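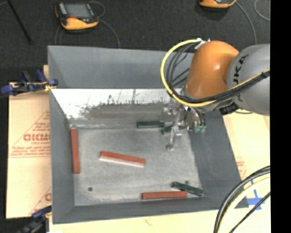 The big gray bin, finally

10/2/22

Quick one, I'm supposed to be packing the car. So. The gray bin. Kevin asked last week if it was worth keeping and I said yes before he finished the sentence. Tall sides, sloping, so stuff slides to the middle where you can get at it. Flat floor. Scuffed all over, worn pale in patches, don't care. It's a bin.

Used to keep everything in 19 little tubs. Never again. Lids everywhere, half of them didnt fit.

New rule since September: whatever has no home goes in the big one, and it gets sorted when I can't see the floor of it anymore. Spare door handles, extension cords, the bag of curtain hooks. Sorted it twice so far. Second time took 40 minutes and I found my good tape measure, hooray.

Cardboard underneath, by the way. Do that. I dragged mine across bare boards at the old place in Radebe and Elmarie still brings up the scratches.

Cost me 295 new, which hurt at teh time. Would pay it again. Next up is the shelf in the hall, if I can find the brackets. Probably in the bin. Ok, car.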